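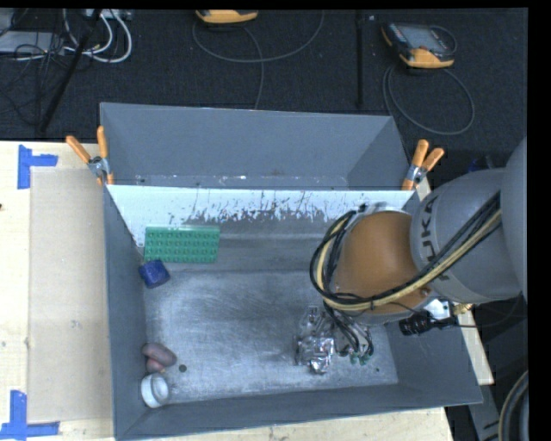

Home | Projects | Student Reports | Course Pages | Contact

Do Sun Sign Readers Recognize Their Own Horoscope?
Student project report, Ezeani College, Popular Belief and Media module

1. Background

Most horoscope columns are written for the twelve sun signs. Readers often say that the text for their own sign fits them better than the others. Our group wanted to see if this still happens when the name of the sign is taken off. Earlier class projects looked at how often people read horoscopes, so we left that question out except for one item on the survey.

2. Material

We used the weekly columns from two sources, the magazine Bela and the website Hidum. Both publish one paragraph per sign. We collected the columns during April and removed the sign names, the ruling planets and any phrase that gave the sign away, such as "your birthday month" or "ram energy." Mentions of the Moon and of Mercury were kept when they appeared in all twelve paragraphs.

Bela writes mostly about work and money. Hidum writes more about moods and relationships, and its paragraphs are longer. We did not shorten them.

3. Method

The survey was put on the Ondard student portal and was open to anyone with a login. 104 people finished it. Each person read four paragraphs from the same source, one for their own sign and three for other signs, in random order. They picked the one that best described their past week. They gave their birth date only at the start, and the portal turned it into a sign and did not save the date.

People born on the first or last day of a sign were asked to check which sign they normally read. We used their answer.

4. Results

With four paragraphs to choose from, one correct pick in four is what guessing would give. The share of correct picks was close to that for both sources. Regular readers did no better than people who said they never read horoscopes.

Paragraphs with good news were picked more often than paragraphs with warnings. One Hidum text for Libra, about a delayed message and a kind friend, was picked by people of nearly every sign.

5. Problems

Some regular readers may have remembered the column from that week. We also had very few Capricorns. A full birth chart uses the Moon and the rising sign too, so our results only cover sun sign columns and say nothing about personal readings.

A second round should use older columns and ask people to rate every paragraph.

Contact the course office | Copyright Ezeani College | Back to top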